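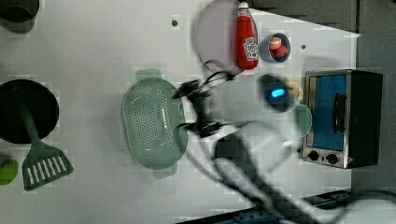
Motion blur in overhead frames, and what dropping them does to a policy

I have been meaning to write up the blur filtering runs since August. The short version is that throwing out blurred frames made the policy worse, and I think I now understand why.

The setup is the Pultstead kitchen table: one arm on a rail, one fixed overhead camera, and a rotating set of kitchen objects. The overhead camera runs at a long exposure so we can keep the gain down. When the arm moves slowly this is fine. During a transit between grasps, it smears across a good part of the table and you can see objects through it. A colander corner under the gripper or a lid beside the arm ends up as a mix of two surfaces, and the encoder has to do something with that.

The dataset for this round was 1263 teleoperated episodes. I scored every overhead frame with variance of the Laplacian computed inside a projected arm mask. Doing it over the whole image is useless, because the static objects are sharp and dominate the score. The mask comes from forward kinematics plus a small dilation, and it needs the camera extrinsics to be good. Ours had drifted, which cost me an afternoon.

I compared three conditions, same architecture and same training budget:

Baseline: all frames kept.
Drop: frames under the sharpness threshold removed, actions re-chunked across the gap.
Weight: all frames kept, loss on the blurred ones scaled down.

Drop removed 13 percent of frames. I expected a small gain. Instead the policy hesitated in the middle of transits and sometimes turned back toward the object it had just released. Drop was the worst of the three on every task that involved a long reach, and tied with the others on short ones. Weight came out slightly behind baseline, within what I would call noise at 30 rollouts per condition.

The explanation I believe is a dull one. Blurred frames are not a random sample. They are almost exactly the fast transit segments, so filtering on sharpness is filtering on velocity. The policy trained on Drop rarely saw the arm moving quickly, and at test time it reached a fast state, found itself off distribution, and slowed down until the images looked familiar again. You can see this in the joint velocity histograms: the upper tail is simply missing from the Drop training set.

To check, I ran a fourth condition that removed the same number of frames but matched the velocity distribution of the full set. That one was indistinguishable from baseline. So the loss of data volume was not the problem – the bias was.

Two caveats. The Navickas encoder we use was pretrained with blur augmentation, so it may tolerate smeared input better than most. And I only tested one exposure setting. Grudia, our other station, has a brighter light and a shorter exposure, and I have not repeated anything there.

For now the filter is off by default in Trisex, our preprocessing package. The score is still written to the episode metadata, as it turns out to be a decent way to find frames where the kinematic mask and the image disagree. Extrinsics get rechecked every 900 episodes.

Next I want to try synthetic blur on the slow segments, to separate appearance from speed properly.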